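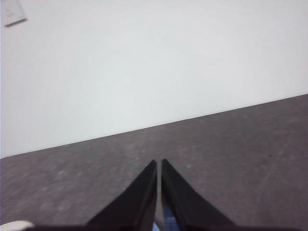

Plokside Surfaces

Data card, version of June 2026
Maintained by Tiburcio Bermúdez and Faustino Xolalpa

Contents

Plokside Surfaces is a set of 4,000 still pictures of plain indoor surfaces and the walls behind them. Many are close to featureless: a pale off-white wall, a speckled brownish-gray surface, and the line where the two meet. The set is meant for work on texture, flat-region noise and edge finding.

Layout

pictures/ all stills, in 30 folders, one per room
labels.csv one row per still
rooms.csv one row per room, with site name (Nidix or Zavala)
splits/ train and test lists

Label fields

wall_tone: white, off-white, gray, other
surface_tone: free text, lower case
surface_pattern: plain, speckled, striped, other
seam: level, sloped, none
wall_items: yes or no

The seam field records how the line between wall and surface runs in the picture. It says nothing about whether the room itself is level. Set wall_items to yes for anything on or against the wall, including items only partly in view. Small labels and sheets of paper count even when the print on them cannot be read.

Known issues

Surface material is not labeled. Laminate, carpet and rubber matting can look alike when the speckling is soft, and two labelers often disagreed. An earlier material column was dropped in December.

In 196 rows surface_tone is blank. Treat these as missing.

Rooms from Zavala are lit more evenly than rooms from Nidix. Do not split by site.

Loading

Read labels.csv as UTF-8. The Tania loader skips rows with blank fields by default; set keep_blank to true to retain them.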